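Sim bench gallery, April: two grippers, one kitchen counter

Quick dump from the gripper comparison. Proper writeup comes later, Giang has the spreadsheet. Everything on this page is rendered, no hardware got touched.

What we tried: the Furley parallel gripper, stock fingers, against the Brillell with the long pads. Same arm model, same counter, same stuff on it. Controller was Lins for the first batch, Sudedier for the second. 1496 grasp attempts total, 107 thrown out because the physics blew up (objects shot off the counter, one knife ended up inside the wall). Attempt cap was 500 steps, after that it counts as a miss.

Cameras: 2 fixed views, one wide, one close to the arm. Ilídio wanted a third on the ceiling. Maybe next time.

Counter views
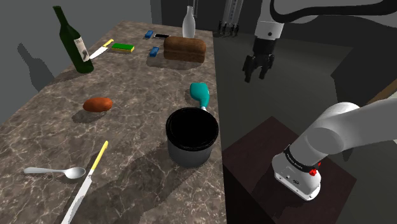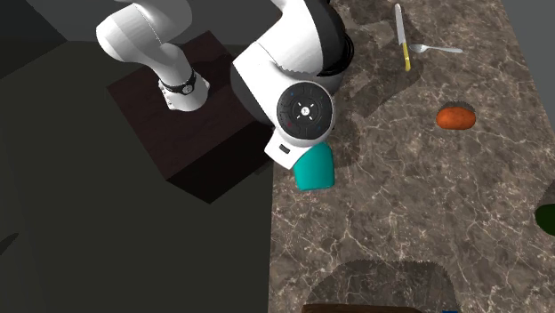 Marble counter, white arm, yellow-handled knife and a silver spoon in both. Wide view first, then the close one with the gripper over the teal thing.

Notes on the objects

Knives. Worst of the lot for both grippers. Flat blade, thin handle, fingers scrape the marble before they close. Go for the handle, never the blade. Silvana raised the approach height a hair and it got better, still not good.

Spoon. Same problem but smaller. Brillell pads sometimes pinch the bowl and it squirts out sideways.

Potato. Easy. Both grippers, both controllers, almost boring. Friction is probably set too high, Cremilda is checking the values.

Sponge. Fine if you come in across the short side. Lins likes to come in across the long side for some reason and then just pushes it around.

Blue blocks. Fine. They're blocks.

Pot. Rim grasp only. Furley opens wide enough but the wrist has to tilt and Sudedier hates tilting teh wrist near the base.

Milk bottle. Neck grasp ok, body grasp no. Too wide for either one.

Controllers, short version

Lins: faster, sloppier at the end. Overshoots then corrects, you can see it wobble in the clips.
Sudedier: slow but lands where it says. Timeouts are nearly all from this one.

If I had to pick today, Furley fingers with Sudedier and a longer step cap. Genivaldo says the opposite and we have not settled it.

Known issues

Shadows are heavy in the close view and they mess with the segmenter. Softer lights in the next build.
Cable on the arm has no collision, so ignore it if it passes thru something.
Finger friction was differnt between the two gripper files until the second batch. Fixed now, first batch being rerun overnight.

To do

Rerun first batch
Swap the knife mesh for one with a thicker handle
Try the soft pads Silvana modeled
Clips for each miss type, short ones please

Questions to Genivaldo Lacerda or Giang Trịnh. Raw logs are on the shared drive under the April folder, ask if you can't get in.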